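**Workplace notes: the tidy-up booth at Skuvham**

Since April the returns floor at Skuvham has run one of its sorting stations with two robot arms on a shared rail. The station handles mixed household goods: paper products, soft toys, cloth, small pouches. Before the change, two people per shift stood at that bench and put items back on shelves or into baskets by hand. The arms now do part of that, and the same people work on both sides of the booth. This item covers what the station does and what has moved in the job descriptions.

The task is written as a short list of placements. Paper goods go in a row or onto the shelf, soft items go to the basket, and anything with a torn wrapper is flagged for a person. The last rule has caused the most discussion. Flexible packaging is hard to grip in a repeatable way, and a split end changes how the pack bends when the fingers close. The software supplier, Betero, set the grip limits low at the start and raised them in two steps after the floor team had logged its first 392 picks.

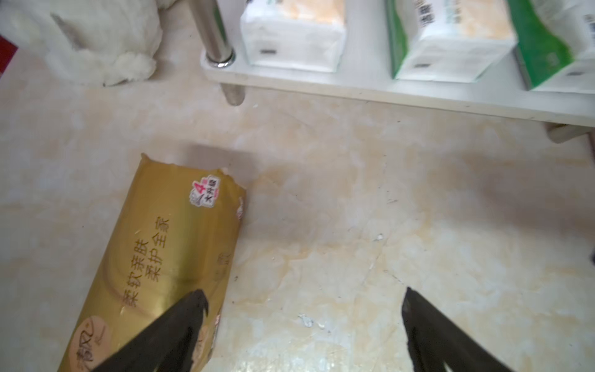
**Does the station replace a shift position?**

Headcount on the returns floor is unchanged, but one of the two bench positions per shift is now an operator position with a different pay code and a two-day training course.

The operator sets out the goods, starts the cycle from a tablet and watches the wrist views on a monitor. If a grasp fails twice, the arm opens its fingers, backs off and waits. The operator can then move the item by hand, skip it, or take over with the hand controls. Each of these choices is logged with a reason code. There were 14 codes in the first version, and Babatunde Balogun, shift lead on returns, had the list cut to six after operators kept choosing "other."

The physical load has changed more than the hours. Bending to floor level was the main complaint at the old bench, and the arms now take most of the low picks. Against that, operators report more eye strain and stiff necks from the monitor. The screen has been lowered and moved closer to the booth, and the operator rotates out every 50 minutes. The rotation is fixed in the local agreement and may not be skipped during peak weeks.

Layout inside the booth is deliberately plain. The shelf, the basket and the open floor in front of them make up three zones, and every placement rule refers to one of the three. When the team tried a fourth zone for wall storage, cycle time went up and the zone was dropped from the task list.

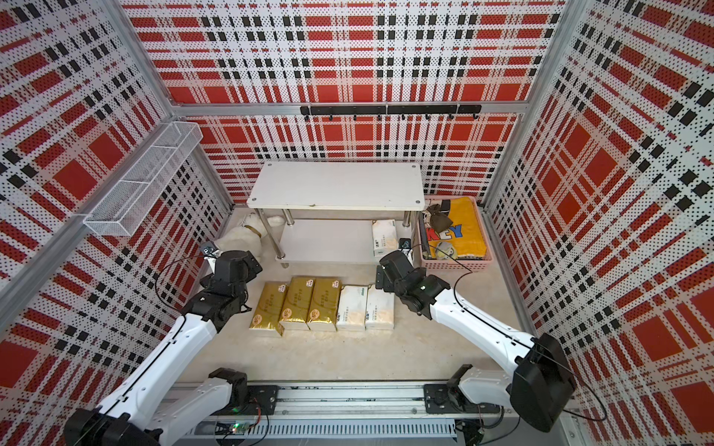

*Both arms at the booth, with five tissue packs lined up in front of the shelf and the pink basket at right.*

Results so far are mixed. Over a block of 1000 logged placements, 541 were completed with no operator input. The rest needed at least one action, in most cases a skip or a hand correction. Boxed goods do well and wrapped goods do acceptably. Plush is the weak category — long fur hides the outline of the item, and the fingers tend to close on fur and miss the body. A corner position makes it worse, as the approach angle is limited on two sides. Sindska, the integrator, has proposed a slower approach for soft goods and a second attempt from the opposite arm. The slower approach goes in first. The handover between arms needs new safety paperwork and will wait.

Maintenance has also shifted. The site mechanics used to visit the bench only when a conveyor roller failed. They now check finger wear, cable routing and the rail on a weekly basis, with Tuesday mornings reserved for it. Two mechanics have completed the Stępień course on linear drives and a third is booked. Until that person is certified, the station is not run on nights.

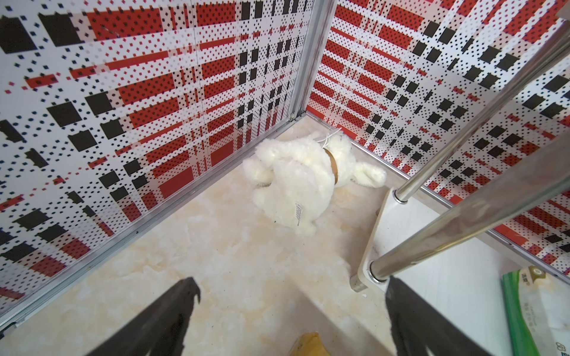
Text: Randi Nygård | Returns and Handling

The question most often put to the floor team is whether the logs are used to rate individual operators. Under the current agreement they are stored by station and shift, without names, and are deleted after 100 days. Reason codes can be read by the shift lead and by Betero. Any change to that list of readers has to go through the works council first, and no such change has been requested.

A second booth is under review. The floor team has asked that two points be settled before an order is placed: where the monitor will stand, and who covers the bench while the operator is on rotation. The present answer to the second point is that the other bench worker covers both sides, and this holds only when intake is low. Balogun is collecting intake counts by hour and will hand them over with the shift plan. Operators who want to add comments on the rotation can leave them in the binder at the station or send them to the returns inbox before the next planning round.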